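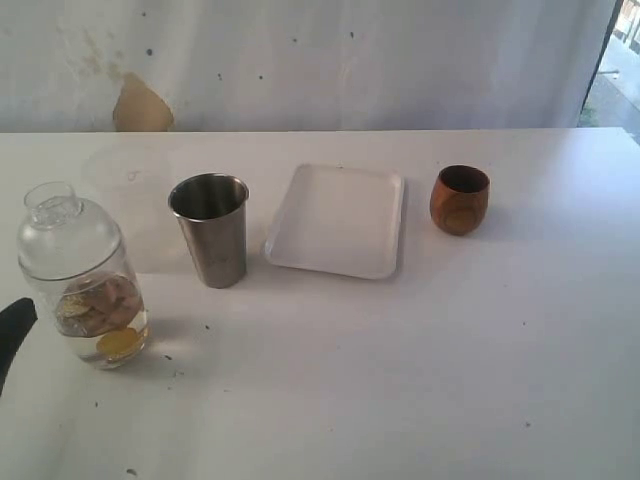 Fundholm tabletop arm
Pouring and handling demonstration, McKinnon workshop

The Fundholm is a single-arm unit with a two-finger gripper, sold by Cokska for light work at a table. It can be seen running at the McKinnon open day on Jul 20, 2020. Visits are free and last until the operator has answered your questions.

The demonstration uses plain household items: a steel tumbler, a small wooden cup and a shallow white tray. The arm holds a metal pitcher from the side and tips it to pour water into a plastic cup. 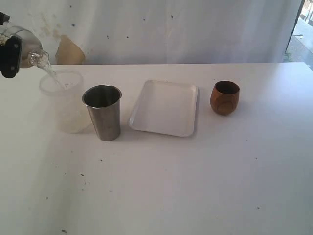 Gion Marti runs the sessions. He sets up the table, starts each task from a laptop and stops the arm when a visitor wants a closer look. Groups are limited to 7 people. Please stay behind the floor line while the arm is powered.

A small camera near the gripper gives a close view of the table.
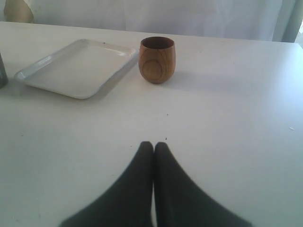
Order details
Part number: 1644
Maximum load: 500 grams
Supplied with: arm, gripper, wrist camera, power supply, 5 m cable
Control software: Odano, installed before shipping
Spare finger pads are sold separately. Units ordered at the open day ship from March stock.
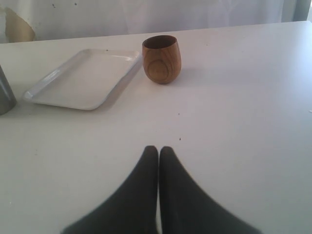
Can I bring my own cup or container to try?
Bring one if it is empty and weighs less than the maximum load. Gion will check that it fits between the fingers before adding it to a run. Glass items are accepted at the owner's risk.

To book a place, use the contact form and give the number of people in your group.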